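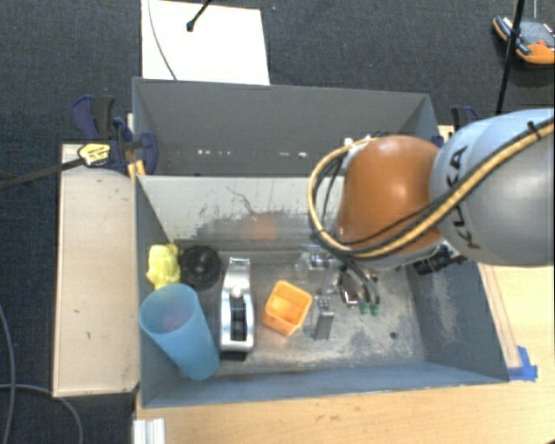 **Savita Tripathi**

How do you get scuff marks out of a big grey storage bin, and is it worth the bother?

I've got a pair of them that I use on a wooden table for sorting things before they go on the shelves. The floor of one has gone pale and patchy, and there are dark scratches and a rubbed dark area low down on the back wall. I've been told to buy a Clikeck restorer kit, which is £70, and I'm suspicious of anything that costs that much and comes with "before and after" photos taken in different light. I don't need the bins to look new. I'd like to know which marks will shift, which won't, and whether a worn floor means the bin is on its way out. There's also a small round hole in the floor, and I don't know whether to plug it.

**Jolene Faulkner**

Most dark marks will come off with warm water, washing-up liquid and a cloth, and most pale ones won't come off with anything, so I wouldn't spend £70 finding that out.

The two sorts get lumped together as "scuffs" and sold the same cure. A dark mark is very often something left behind by whatever rubbed past: rubber, paint, dirty metal, the sole of a shoe if the bin has lived on the floor. It's sitting on top of the surface. A pale patch is usually the surface itself roughened up, so it catches the light differently. You can't wash off a roughness. You could scrub at it all afternoon and it would look better while it was wet, and then it would dry and look exactly as it did before. I suspect a fair few of those kits rely on that, because a lot of them are oil with a nice label. Oil fills the roughness for a while and makes it look darker. Then you put something made of card or cloth in the bin and the oil goes into that instead.

What I'd do, in this order:

1. Empty it and tip the grit out. Do this outside or over a bin bag. If you start wiping with grit still in there you are sanding the thing.
2. Wash with warm water and a small squirt of washing-up liquid. Leave the water standing in the bottom for a bit if the hole lets you (it won't, so lay a wet cloth over the marks and go and have a cup of tea).
3. On anything dark that's left, try bicarbonate of soda mixed with a little water. Rub gently, in a spot near a corner first, and have a look at it dry before you carry on.
4. If you've still got dark lines after that, run a fingernail across one. If your nail catches, it's a scratch with dirt in it. An old toothbrush may lighten it. It won't go.
5. Rinse, dry, and stop.

I'd be wary of the melamine sponges people recommend for everything. They do work on dark rub marks, I'll give them that, but they work because they're a very fine abrasive. On a smooth shiny wall you may swap a dark smear for a dull patch. On a floor that's already scuffed all over it won't matter.

I'm also doubtful about the sandpaper method. There's a set of instructions that gets passed round, start at 400 grit and work your way up to 4,000, and it's always somebody's one small test piece. A whole bin floor is a big area. You've got corners you can't get into, you've got dust, and if the floor has any texture to it you'll flatten that in some places and miss it in others. I tried it on one of my own, a lid, which is the easy part. It took most of an evening and the result was a lid with a shiny oval in the middle of it. I use it upside down now.

As for whether a worn floor means the bin is finished: I don't think so. Wear you can see isn't the same as wear that matters. I'd look at these instead:

- **The corners**, inside and out, for fine cracks. Press with your thumbs and listen.
- **The rim**, especially where you grab it to lift. If it's chipped, run a cloth round it and see whether it snags.
- **The walls.** Push one in gently. It should come back by itself.
- **The floor with weight in it.** Load it, lift it a little way off the table, and get somebody to look underneath. A bit of sag is normal. A crease isn't.

If it passes those, it's a sound bin with an ugly floor. Line it if you mind. An offcut of rubber matting does the job, or carpet if what goes in it is clean and dry. I'd avoid cardboard because it goes soft, sheds bits, and before long you're cleaning cardboard out of the corners.

The hole depends on what it's for. Plenty of bins have a neat round one for drainage, or for a fixing of some sort. If the edge is clean and even, leave it. If it's ragged or there are lines running out from it, that's damage, and a plug would only hide it. The real nuisance is small items dropping through or getting stuck in it, and a square of strong tape on the underside sorts that. Put it on the underside, because tape on the inside gets picked up at the edges by whatever you slide across it.

One last thing, about the table and not the bins. Grit on the underside of a bin will mark wood much more than wood will mark the bin. Wipe the base when you wash the inside and lift it when you move it. Felt pads are fine until they pick up grit, and then they're worse than nothing.

**Ashok Shukla**

Just use a hairdryer or heat gun, it melts the scratches back in. Takes two minutes. I've done it on car trim. If that doesn't work get a Drandby bin, they were £34 when I last bought one and they don't scratch.

**Deepak Dwivedi**

I'd ignore the heat gun, sorry Ashok. Car trim is one thing – it's fixed to a car, so it can't bend much. A bin floor is a wide flat sheet with nothing holding it level. Warm one area more than the rest and you're likely to get a bulge, and then it rocks on the table for ever. Scuffs never stopped a bin from sitting flat. It also assumes you know what the bin is made of, and if you don't, I wouldn't be pointing heat at it and breathing in over the top.

And I don't believe there is a bin that doesn't scratch. There are bins that haven't had anything heavy dragged about in them yet.

I agree with most of what Jolene says but I'd go further and ask whether you need to clean off the dark area at all. If it doesn't come off on your hands or on the things you store, it's doing no harm. Test it with a white cloth, dry first and then damp. If the cloth stays clean, I'd leave it. If it comes away grey, wash it until it doesn't, and then leave it. I used to look after the stockroom at Kanaujia, where the bins were used hard every day, and the ones that got fussed over lasted no longer than the ones that got a wipe. What did for them was being overfilled, and being stacked while overfilled.

A few things I would add:

Look at where the wear is. If it's worse on one side, that's the side you're reaching from, or the side things get slid towards. Turn the bin round every so often and it evens out. This costs nothing, so you won't find it on the back of a bottle.

If you've got one bin standing behind the other, swap them as well. The front one gets all the work.

With the restorer, read what it promises. I've had a bottle of the Sanance one and the label said "restores appearance". That's a careful choice of words. It didn't say for how long, and on a shelf bin I'd put it at a few weeks before it looked tired again. I haven't used the Clikeck, so I can't tell you it's bad. I'd want to see a bin that was treated last June and has been in use ever since, and I've never seen that photo from any of them.

Don't use bleach on it. It does very little for rub marks, and you'll be smelling it each time you lean in. I'd skip scouring powder too, and wire wool, unless you're after more pale patches to match the ones you've got.

I'm less sure than Jolene about carpet as a liner. It holds dust, and on anything with small parts you'll lose them in the pile. Rubber, or nothing.

**Savita Tripathi**

Thanks both (and Ashok, but I'll keep the hairdryer for my hair). The hole has a clean edge, so it's getting tape underneath. I tried the white cloth on the dark area and it came away a bit grey when damp, so I'll wash that and leave the pale patches be. Not buying the kit.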